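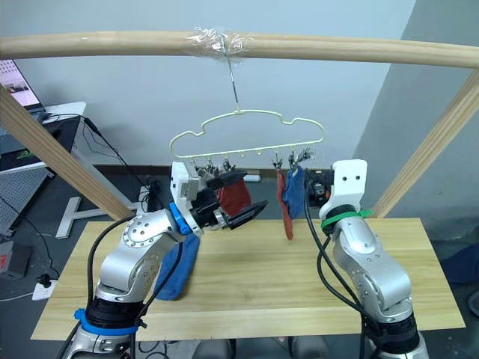 The two arms at the sock hanger, red cloth going up on the left.

I priced this setup again on 14 March 2022. The February quote from Stilach was $2243 for spare grippers and cables, and I have $400 left.
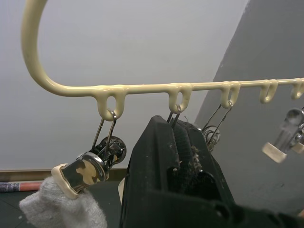 Gripper and clips, close up.

So the grippers wait.

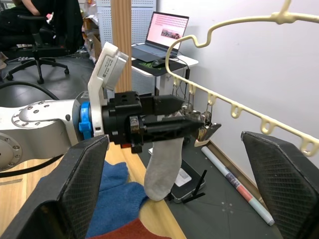
My list is short now. Finger pads come first, from Barine. Cables are next, and the black one running across the floor under the chair needs a cover. Cameron Semple wants 2 more hangers 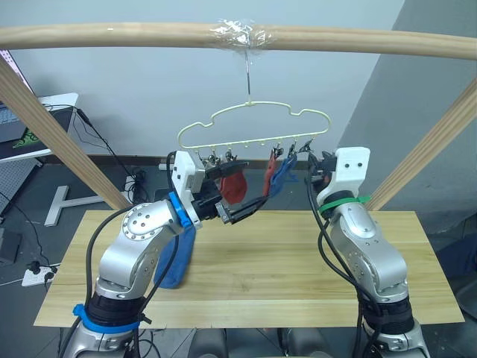 and I said yes - they cost almost nothing. Sikcombe ships in 14 days.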